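**Luana Frota**

Hello all -- we're pricing up a second sorting bench with two arms, and I've 770 pounds left for grippers and trays. Should I buy both grippers together? 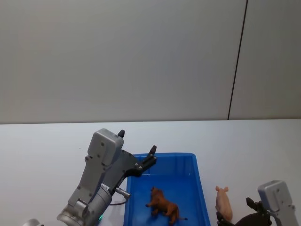
I'd dearly like to keep a bit back for spares, if that's sensible.

**Glenys Waaka**

Both together, I'd say, so the fingers match. Mitton quoted us 459 for a pair, and they were very kind on the phone.

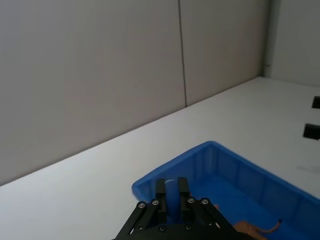

*Open gripper at the corner of the blue bin*

**Marcelino Caldeira**

Get two quotes, and do ask about delivery.
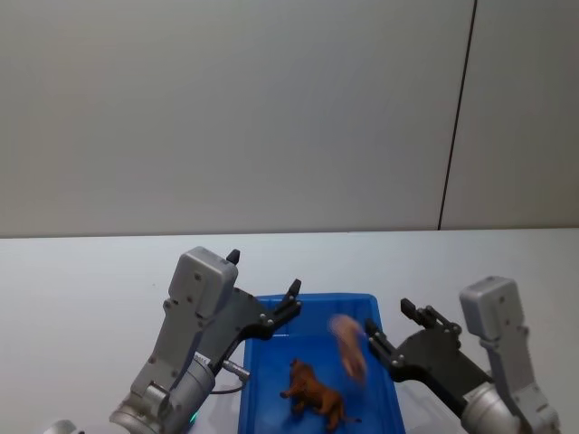
Do the trays have to be special ones?

Ordinary plastic will do nicely, and I'd put by some 30 pounds for them. 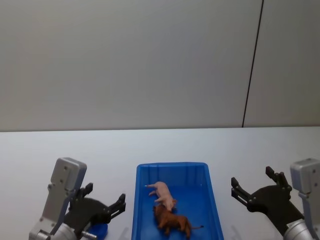
Starivstead, May

Adding to my answer -- Pakard wanted 454 before delivery, so there's hardly anything in it.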